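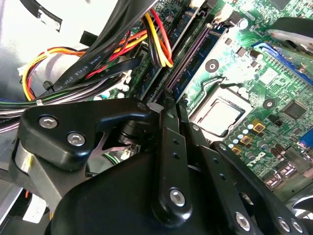
Cleaning out an old desktop, what comes off first?

danent_dan
16 September 2021
Got the cooler off my old desktop and the CPU is sitting bare in its socket. Green board, dark purple and black RAM slots. I want to reuse the case and maybe the board. Do I pull the CPU now or leave it in until everything else is out?

Grullavix
Leave it in. The socket is the easiest part to wreck. Unplug the cables, take out the board screws, lift the whole board with the CPU clamped down.

midum_11
Disagree. I take the CPU out first and put it in a tray. One slip with a screwdriver and you've scratched something anyway. Push the wire lever down and out a bit, then let it come up slowly.

Grullavix
And then you have an open socket with a screwdriver over it. How is that better?

midum_11
You put the cover on it. I've done 8 of these, never bent a pin.

hdabbas
I do refurb at a small shop. Either order works if you're careful. Ground yourself, take a photo of the small plugs before you pull any, and keep the screws in a cup. Clean the old paste off with alcohol and a coffee filter.
Hanan Dabbas

danent_dan
Paper towel no good?

hdabbas
Leaves lint. It'll do if that's all you have.

chamoun400
Is the board worth keeping? I sold one like it in May and the shipping cost more than I got.

danent_dan
Probably not, but I have a spare drive and my kid wants a computer for homework. Leaving the CPU in for now. Board screws tonight.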